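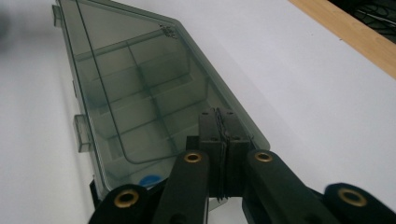
Sample tracking: blood tubes shown as "not received" after scanning
Status: closed
Priority: high
Site: Zistcombe outpatient laboratory
Opened: 9 November 2024
Assigned to: Stijn Stevens

Reported problem

Tubes sent from the ward at Zistcombe are scanned in at the lab bench and the reader beeps as normal. On the Clomedura tracking screen they stay on "in transit". After two hours the ward gets an overdue alert and phones us to ask where the samples are. The tubes are in the rack the whole time. One patient was called back for a second blood draw before we found the first tube, so please treat this as urgent.

Not all tubes are affected. This morning it was 81 out of 200. Urine pots and swabs are fine.

Already tried by site

Restarted the bench PC. Swapped the reader with the one from the store room. Logged out and in again as a different user. Cleaned the reader window. No change with any of these.

Log

09.40 Call taken. Asked the site to keep a written list of every tube at the bench until further notice and to tell the ward to ring before calling any patient back.

10.05 Connected to the bench PC. Reader is a Tirosum handheld, firmware up to date. Scanned a test label into a plain text file and the number came through complete. Reader is not at fault.

10.20 Checked the network. No dropped packets between the bench and the server. Disk space on the server is fine.

10.50 Compared a tube that worked with one that did not. Both have the same label layout. The one that failed has a longer sample number, by one digit. Asked the ward when the numbers changed. They were not aware of any change.

11.15 Found it in the number list. The ward's block of numbers ran out overnight and the label printer moved on to the next block, which starts one digit longer. The block was set up in May by Smits, who supply the labels, and was sent to the site in a spreadsheet. We have no record of it being passed to us.

11.30 Receiving screen cuts the number to the old length and then looks for a match. It finds none and writes the scan to the reject queue without a message. The beep comes from the reader only and does not mean the record has been saved.

11.45 Reject queue holds 512 entries. Most are old duplicates. Today's missing tubes are all in there with correct times.

12.10 Changed the length setting on the test system. Scanned old and new labels, both accepted. Site agreed to a short stop at 12.30.

12.35 Change made on the live system. Bench scanned ten tubes from the rack, all moved to "received".

13.00 Reprocessed today's rejects. The ward list now matches the written list apart from one tube, which had been put in the fridge for a different test and never scanned. Bench has scanned it by hand.

14.20 Overdue alerts cleared. Ward confirmed no new ones.

Cause

New label numbers were one digit longer than the receiving screen allowed.

Follow-up

1. Receiving screen to show a red message when a scan is rejected. Raised as a separate change request.
2. Old duplicates in the reject queue to be cleared in batches of no more than 1000. Not urgent.
3. Smits to copy support in when a new block is issued. Email sent, no reply yet.
4. Site to stop the written list from tomorrow morning if there are no further alerts overnight.

Update from site, next day: no alerts overnight, written list stopped. Happy to close.

Closed by S. Stevens.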